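Fasetti Window Film Owner's Guide
Section 3: Applying the film
By the Undine product desk, August

Read the whole section before you cut anything. One roll of Fasetti clear film, part 3036, is 41 inches wide. Wider panes need two strips.

1. Clean the glass with the spray supplied and a lint-free cloth. Scrape off paint specks with the Nonero blade.
2. Measure the pane at the top, middle and bottom. Use the largest figure and add one inch each way.
3. Lay the roll on a clean, flat surface and cut the strip.

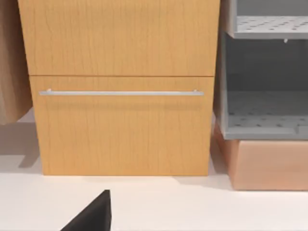 4. Mix the mounting solution: 10 drops of concentrate to one quart of water. Wet the glass until it runs.
5. Peel the liner, spray the sticky side, and set the film on the pane. It should slide freely. If it grabs, lift a corner and spray again.

CAUTION: Do not fit film to glass that is cracked or chipped.

6. Squeegee from the center out, with overlapping strokes.

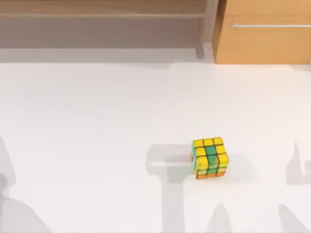
7. Trim the edges, leaving a gap of 1/16 inch at the frame.
8. Go over the edges again with a cloth wrapped around the squeegee.

Note: Small water pockets and a slight haze are normal for the first 18 days. Do not pierce them. Keep the window shut for two days, and do not wash it until the haze is gone.

For frame anchoring with the Yeon bead kit, go to Section 4.

Contact Undine support | © Undine | Back to top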